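## 6. When the gripper lets go (or won't)

Fault 16 is the commonest stop on the Bikska arm and the least informative. The screen says GRIP UNCERTAIN. It may have dropped a dumpling, squashed one, or closed on thin air and felt hopeful.

**CAUTION:** Press the red stop before you put a hand over the plate. A paused arm still has power and will resume when its timer runs out, whether or not your fingers have finished.

1. Press the red stop and wait for the lamp on the base to go out.
2. Look at the fingers. If they are holding food, support it from below and turn the release knob anticlockwise. Do not pull. Kwan-ho Mak pulled, and the prawn filling reached the ceiling.
3. Wipe both finger pads with a damp cloth, then a dry one. Starch builds up at the tips and the arm reads it as a very thin dumpling.
4. Twist the red stop to free it and choose **Home**, then **Close empty**.
5. Check that the tips meet along their full length, well clear of the plate.
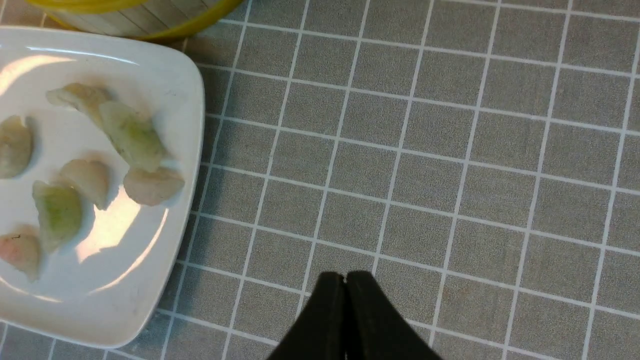 *Fig. 6.1. Fingers closed and empty, to the right of the plate.*

6. Choose **Zero grip**. The reading should settle at 755. If it doesn't, repeat from step 3 before you blame the sensor.

**Note:** Glare on a glossy plate can also bring up Fault 16. The camera takes a bright patch for a pale wrapper and sends the fingers down to collect it. Dim the lamp nearest the arm or turn the plate a little. Marites Pascual uses matt plates at the Gescombe kitchen and reports a duller table and fewer stops.

**Note:** Do not raise the grip force above 16 to cure dropping. The menu goes up to 100, for reasons lost with the previous menu.

If the fault returns after a second zeroing, switch off at the wall, hang the tag on the plug and finish the batch with tongs.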